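Notebook, finishing bench
5 May 2019

Shellac day! I have been looking forward to this since February, when the last batch of flakes went off in the jar and I had to throw out the lot. The new flakes came from Skandico, a dewaxed blonde, and they dissolved overnight with hardly any sludge at the bottom. Strained through a paint filter anyway. The color in the jar is like weak tea and I could look at it all day.

Test boards are the walnut and cherry offcuts from the Eglītis table. Sanded to 180, wiped with alcohol, left alone for an hour. Then three wash coats with the Arard pad, very light, lifting off at the ends like a plane leaving the runway. The cherry came alive on the first pass. Walnut took longer and looked blotchy until the second coat, then evened out beautifully.

Rubbing out, in order:
300 grit dry, only to knock off the nibs
a long wait, overnight if you can stand it
3000 grit pad with a drop of mineral oil
soft cloth, no pressure at all

I skipped the wait on board 9 and paid for it. The pad grabbed and left a dull crescent right across the grain. Alcohol on a rag melted it back - one of the reasons I love this stuff, every mistake is repairable. Try doing that with varnish.

Next question is small work: boxes, trays, anything with inside corners where the pad can't swing. My guess is a thin brush coat first and then a pad the size of a walnut for the outside faces only. Fabric linings have to be masked or, better, put in after.
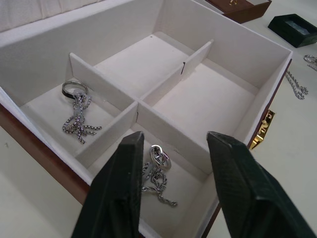
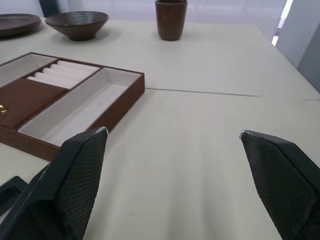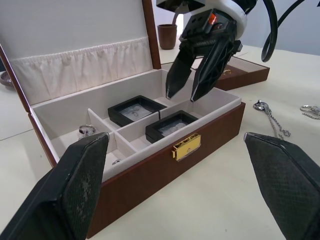
Also want to try the Plindeo wax over shellac on one half of the cherry board. The tin says to buff after 20 minutes, which seems quick to me, so I'll give one strip an hour and compare. If the sheen is as soft as it was on the old stool I'll switch over for good.

To order: alcohol (over 200 proof-gallon prices are silly, stick to the small cans), paint filters, cotton for pad covers. Label the new jar with the mixing date before anybody tops it up, and keep it out of the window.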